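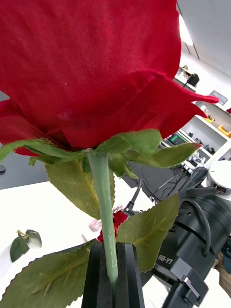

Rosas, hortensias y dos brazos: el Club de Robótica Plestine se estrena en la floristería

Domingo, 26 de octubre de 2025

¡Flores por todas partes! Así está estos días el taller del Club de Robótica Plestine, donde un grupo de estudiantes de los últimos cursos prepara su participación en la Muestra Vokeck de robótica escolar. El proyecto se llama Clunen y tiene un objetivo muy fácil de contar y bastante difícil de cumplir: que un robot de dos brazos coja flores artificiales de una mesa y las coloque en un ramo sin estropearlas.

La idea salió de una lluvia de propuestas a la vuelta del verano. Había quien quería apilar vasos y quien prefería doblar camisetas (ese plan sigue vivo para el curso que viene), pero ganaron las flores por mayoría. «Un cubo es igual por todos los lados y una rosa no», explica Parisa Alipour, coordinadora del club. «Tiene un tallo largo, hojas que salen por donde quieren y una cabeza que pesa más que el resto. Para aprender a agarrar cosas es estupenda, ¡y además queda preciosa!»

De momento trabajan con rosas rojas y hortensias de color azul claro, más unos cuantos ramilletes de hojas sueltas. La pinza tiene que cerrarse sobre el tallo, y elegir el punto de agarre es lo que más conversación genera en el taller. Si se coge muy abajo, la flor cabecea; si se coge muy arriba, las hojas se meten entre los dedos de la pinza. El equipo ha reunido ya 2000 intentos grabados, contando los buenos y los malos, y con ellos entrena el programa que decide los movimientos.

Los alumnos se reparten en turnos de 30 minutos. Mientras una pareja guía los brazos, otra recoloca las flores entre intento e intento y una tercera apunta lo que ha pasado en una hoja compartida. Los más pequeños del club, que todavía no manejan el robot, han pedido encargarse de inventar las combinaciones de partida, y se les nota que disfrutan poniéndolo complicado.

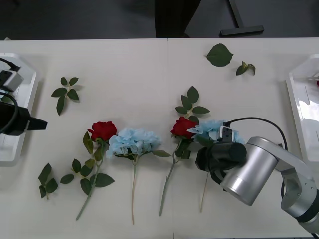 Cuando las flores se tocan

El gran quebradero de cabeza de octubre tiene que ver con las flores que quedan pegadas. Con los tallos separados, el sistema se defiende muy bien. Con una rosa y una hortensia solapadas, la cosa cambia: a veces la pinza va a por una y se lleva las dos.

Tahmineh Rostami, alumna de último curso y responsable de la parte de visión, lleva unas semanas dedicada a este asunto. Ha propuesto que el programa busque primero el tallo y se olvide un poco de los pétalos, y en las primeras pruebas el cambio ha gustado mucho. «Antes se iba siempre hacia lo rojo, le encantaba el rojo», cuenta entre risas. «Ahora mira más abajo. Todavía falla, pero falla de otra manera y eso nos da pistas.»

También se está ensayando el trabajo con los dos brazos a la vez, que es lo que más puntúa en la muestra. Cada uno debe ocuparse de su flor sin invadir el terreno del otro, y coordinar los tiempos ha obligado a reescribir una buena parte del código del curso pasado.

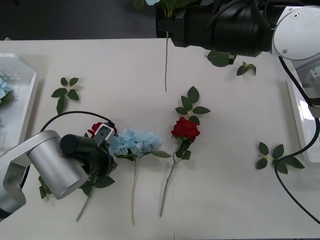 Una flor en cada pinza, durante el trabajo del proyecto Clunen.

La Muestra Vokeck reunirá este año a 51 equipos en el pabellón Ahmadpour. Cada equipo dispondrá de 3 rondas ante el jurado, con las flores colocadas al azar, y se valorarán tanto el resultado como la explicación que den los propios estudiantes. El club abrirá el taller a las familias antes de la cita, con una demostración y un rato de preguntas. Quienes quieran asistir pueden apuntarse en la secretaría del club, en horario de tarde.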